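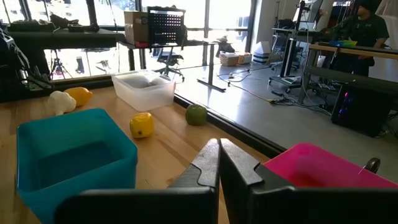 Elvia Lozano is coming back for another season of Urnum, and I have been grinning since I heard! If you're new to this newsletter, Elvia is the young actress from Sikesbridge who plays Bugti, the kid who runs a fruit stand and can't keep a secret to save her life. She got the part at an open call with 200 other hopefuls in the line, and the way she tells it, she had to sell a piece of fruit to the casting people and make them believe she'd grown it herself. She picked a lemon. A yellow toy lemon like the one lying on the table there would do fine for trying it at home, and if you've got a green toy lime as well you can do the second half of her audition, where Bugti swears to a customer that the two of them are cousins. My niece does both voices now. It's a lot to hear over breakfast.

Anyway, the new season. Elvia told the Sikesbridge library crowd in May that she wanted Bugti to grow up a little, maybe lose the fruit stand, maybe have a real fight with her uncle. I was in the third row and I wrote down everything I could (my handwriting says "uncle fight, YES, long overdue"). The uncle is played by Sudheer Krishnan, and I will never understand why people don't talk about him more. He came to acting late, after years of reading audiobooks, and you can hear it in the way he lands on a word. The scene on the bus in the last season is mostly him listening to her, and I've watched it more times than I'm going to admit in print.

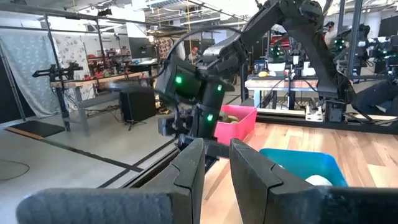 Three green lights and an arm reaching down over the table.

A few of you wrote to ask if the two of them are related in real life. They aren't. They met at the first read-through, and Elvia says Sudheer brought his own cushion and a thermos and offered her half a sandwich, which she took, and they've had lunch together on shooting days ever since. She's also been asked a lot about school. She goes to the regular one in Sikesbridge when she isn't filming, plays clarinet (badly, her word) and is apparently pretty good at geometry.

There's the fan drawing contest too. The folks at Pranis, who make the show, got 3,000 drawings of Bugti and hung a bunch of them in the hallway outside the makeup room. Elvia's favorite has Bugti riding a goat. There is no goat in the show, so I'm hoping the writers walk down that hallway every day.
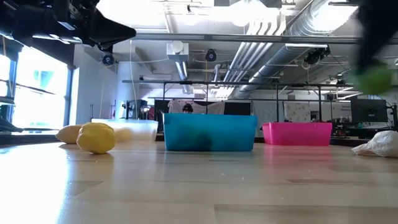
Where to catch up before the new season

You've got three seasons to get through, and the first is the slowest, so give it time. I'd start with the pilot, skip to the flood episode if you get restless, and then go straight on from there. The holiday special can wait, although Sudheer sings in it and my mother thinks that's the best thing he's done. Send me your favorite Bugti lines and I'll print a few next time!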